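Jobs > Engineering and Technical > Robot Maintenance
Home | About us | Projects | Vacancies | Contact
Posted in April by the Vandeck workshop team

Robot Care Technician, household test room (full time, Waton)

Vandeck is a small company in Waton. We run humanoid robots in rooms which are furnished like a normal home or a small office, and we record how they open doors, carry objects and put things away. For our room with the name Nivska we now look for a technician who will take care of one robot and of everything the robot touches.

Please read "one robot" in the exact sense. In our company each machine has its own technician. The person who does the calibration on Thursday is the same person who hears a strange noise in the shoulder the week after, and we find that faults are noticed much earlier in this way. The programmers will be your colleagues in the next room, but the condition of the machine is your decision. If you say it stays switched off today, it stays off.

The robot has two arms, two hands with black covering, and a camera in the head. At the moment its main exercise is the compact refrigerator beside the desk. It has to open the door, keep the door open, and close it again without pushing the refrigerator from its place. For a person this is nothing. For the machine it depends on small matters: the zero position of the wrist, the tension in the fingers, the angle of the head camera, and whether somebody has moved the desk by a thumb's width in the evening.

During the last long series the right hand made 1,344 door cycles before we had to change a finger tendon. We would like to reach 1,530 with the next set, and the work for this is mostly patient work — cleaning, measuring, writing down, measuring again. 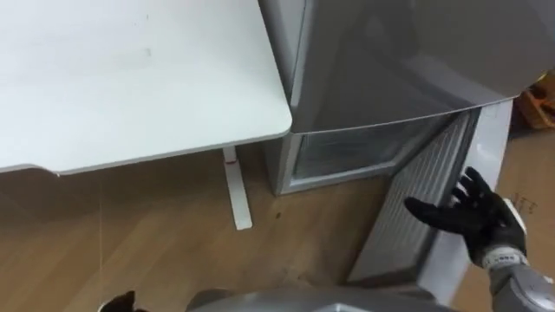 What you will do

In the morning you start the robot and go through the start list. It has 25 points and takes less than an hour when all is in order. You check the joints of both arms, the play in each finger, the wrist bands, the cables and the emergency stop. Then you let the robot make a slow reach to the refrigerator door and compare the position of the hand with the stored one.

During the day you stay near the room. When a run stops, you are the first person who goes in. You decide if it is a mechanical problem, a camera problem, or only an object which stands in the wrong place. You change coverings, tendons and fingertip pads, and you send the bigger parts (elbow, shoulder) to our supplier Bickerstaff with a clear report.

You also look after the furniture. The refrigerator door has a hinge and a seal, and both become tired after so many openings. If the seal is weaker, the robot needs less force, and then the recordings from this week cannot be compared with those from last month. So the pull force is measured with a spring scale every Monday and noted in the log book.

What we ask from you

- A finished training as mechatronics technician, electrician, precision mechanic or similar. Experience from repairing bicycles, printers or coffee machines is also welcome if you can explain to us what you did.
- Steady hands. The screws in the fingers are very small.
- You can read a wiring diagram, and you can use a multimeter without help.
- You write short and clear notes in English. They do not need to be beautiful, mine are also not.
- You can lift 20 kg and you can work for some time on your knees, as a good part of the work is near the floor.

Programming is not required. If you know a little Python we will be happy, and you will have use for it when you read the joint data. Humanoid robots you do not need to know from before. The first six weeks you work together with the present technician, who moves to our second room afterwards.

What we offer

A permanent contract, over 25 days of paid holiday, and a workbench which belongs only to you. Working time is from 8 in the morning until half past four. There are no night shifts; the robot does not run when the technician is not in the building. Tools are paid by us, and if you prefer your own screwdrivers you can bring them and we replace what gets worn.

How to apply

Please send us a CV of maximum two pages and, in place of a motivation letter, a description of one repair you have made. Tell us what was broken, how you found it, and what you would do in another way today. A repair which did not succeed is also fine for us. Use the form on the Contact page and write "Nivska technician" as the subject.

We answer every application. Suitable candidates are invited for half a day in the workshop, where you will take apart a used finger and put it together again. This half day is paid, and travel costs inside the country are paid too — please keep the tickets.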